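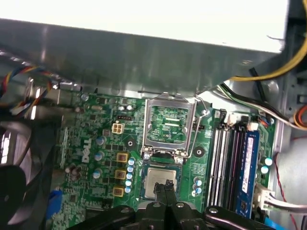

Swapping a CPU in an old office desktop

August, by the Prajapati bench notes
Reading time: 3 min

Quick one. For LGA type sockets, the kind with a metal load plate and a wire lever. Dell boards, most older towers. Skip to step 3 if the cooler is already off.

What you need: screwdriver, thermal paste, alcohol wipes, a tray for screws. We paid 199 for the tower at the Torkurgate sale, so no tears if it goes wrong. Yours may differ.

1. Power off at the wall. Unplug everything. Hold the power button a few seconds, then touch bare metal on the case.

2. Cooler off. Loosen the screws a bit at a time, corner to corner. Stuck? Twist gently, dont pull. Wipe off the old paste.

3. Lever down and out sideways, then up. Plate swings open. Lift the old chip straight up by its edges.

4. Pick up the new one. Opposite sides only, metal side up. Fingers off the underside, always. Never set it face down on the bench, park it in the plastic shell it came in.
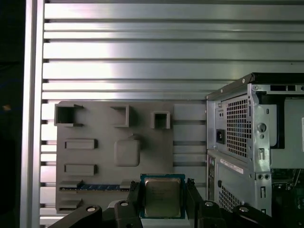
5. Line it up. Find the little triangle on the chip and match it to the mark on the socket. Notches too. Lower it straight down and let go. No pushing. No sliding. If it rocks, lift it out and start again. Bent pins are the end of the board, more or less.

6. Close the plate over the chip, then bring the lever down and hook it under its tab. Takes more force than you'd like, and it can creak. Fine. But if the plate won't sit flat before you touch the lever, stop and go back to 5.

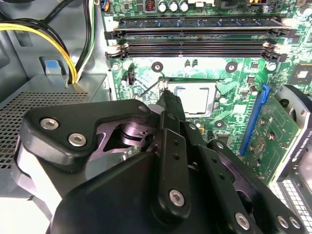
Memory next if you're adding any. Open the clips, match the notch, press both ends untill they click. Then paste, small blob in the middle, cooler back on, fan plug back on its header. People forget the fan plug.

First boot can be slow. No picture at all? Reseat the memory before you blame the chip. Still nothing, check the BIOS version supports your CPU. Should of gone in step 1, sorry.

Contact | © Skatholm Repair Notes | Back to top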